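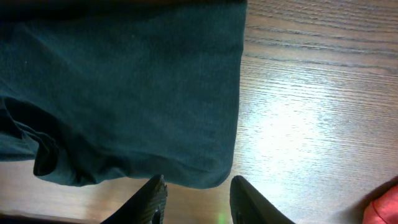

p. 18

Notes de l'orateur, Baptiste Fleury. Version longue, à couper si Harriet déborde avant moi.

Bonjour à tous. On m'a demandé de parler de l'entretien d'une cellule de pliage, et le titre du programme dit « une cellule fiable ». Le titre n'est pas de moi. Je parlerai d'une seule cellule, celle de l'atelier de Drestby, montée par Fosent, un bras, une pince à deux doigts, une caméra au poignet, une table. Ceux qui veulent une comparaison de marché peuvent sortir prendre un café, je ne me vexerai pas.

(Laisser la vue du poignet à l'écran pendant toute cette partie.)

Regardez le bois, à droite du tissu. La tache presque blanche au milieu, c'est un reflet, et à cet endroit le veinage disparaît. Pour nous c'est une surface claire avec un reflet dessus. Pour un programme qui cherche le bord d'un linge, c'est autre chose, et je n'ai jamais obtenu de réponse nette sur ce qu'il en fait. Fosent m'a dit que le modèle « gère la lumière ». J'ai demandé à voir les essais. J'attends toujours.

Donc première chose à l'installation : la lampe avant le bras. On allume, on regarde l'image de la caméra, on déplace la lampe, on regarde encore. Une matinée de perdue, en gros. Chez nous la cellule a d'abord été calibrée un jour couvert de février, stores ouverts, et tout le monde a trouvé le résultat superbe. Au premier soleil, il a fallu recommencer. La fiche de mise en service ne comportait aucune ligne pour l'éclairage. Je l'ai ajoutée au stylo, elle y est encore au stylo.

(Pause. Demander qui a une table mate. En général, deux mains.)

Les doigts, maintenant. Celui de gauche montre son patin strié, sur la face intérieure. C'est la pièce que je surveille le plus, et celle dont la documentation parle le moins : une demi-page sur 379. Les stries ramassent la peluche. Un linge sombre et un peu duveteux comme celui de la photo en laisse toujours, et quand les rainures sont pleines, le doigt glisse au lieu de pincer. Le journal de la cellule écrit alors « prise manquée », le superviseur accuse la vision, on rappelle l'intégrateur, on paie un déplacement. J'ai vu recalibrer une caméra pour un patin sale. Deux fois.

Ce que nous faisons : brosse souple, à sec, dans le sens des rainures, à chaque prise de poste. Pas d'air comprimé, ça renvoie la peluche vers l'objectif. Pas d'alcool non plus tant que le fournisseur du patin n'a pas dit par écrit ce que sa matière supporte. Midum nous a vendu des patins de rechange garantis « jusqu'à 12 mois ». Sur un banc d'essai, peut-être. Je les change quand les stries s'effacent sous l'ongle, et je note la date sur le sachet vide.

Ne changez jamais un seul patin. Un neuf en face d'un usé, le tissu tourne dans la pince, et vous passerez l'après-midi à chercher un défaut de programme.

(Revenir au bas de l'image.)

L'approche. Les doigts sont ouverts, juste sous le bord inférieur du tissu, celui de gauche touche presque le pli, la pointe de l'autre est sur le bois nu. Tout le réglage est là, dans la hauteur. Trop haut, on ferme sur du vide. Trop bas, on racle la table, et une table rayée donne à la caméra des lignes qui n'existaient pas la veille. Nous contrôlons la hauteur avec une bande de papier sous chaque pointe : elle doit sortir en frottant un peu. C'est rustique. La procédure automatique de Fosent prend six minutes et donne un chiffre très précis, que la bande de papier a contredit trois semaines de suite. J'ai cru le papier. Une vis du support de poignet avait pris du jeu.

Depuis, repère de peinture sur les vis du support, et coup d'œil tous les matins. Arrêt d'urgence enclenché avant de mettre la main près des doigts, y compris pour la brosse, y compris quand « c'est juste deux secondes ». Je ne discute pas ce point, même en questions.

Le linge lui-même. Les plis en bas à gauche sont presque noirs. Un bord posé sur un autre bord, dans cette teinte, je ne sais pas le lire moi-même sur l'écran, alors je reste prudent quand une plaquette annonce « tous textiles ». Testez avec votre tissu le plus sombre, froissé à la main, pas avec le torchon blanc du démonstrateur. Et laissez traîner autre chose sur la table, comme la pièce rouge dans le coin : on apprend beaucoup.

(Si on me parle de l'étude Ruiz-Ortega : dire que je l'ai lue, qu'elle ne mentionne pas l'entretien une seule fois, et passer.)

Est-ce que la cellule est rentable ? Harriet Alcantara a les comptes et elle passe après moi. De mon côté je peux dire qu'elle tourne quand quelqu'un s'en occupe, et que ce quelqu'un ne figurait pas dans le devis.

Questions. Garder la bande de papier dans la poche, on me demande toujours laquelle. Ticket de caisse, n'importe lequel.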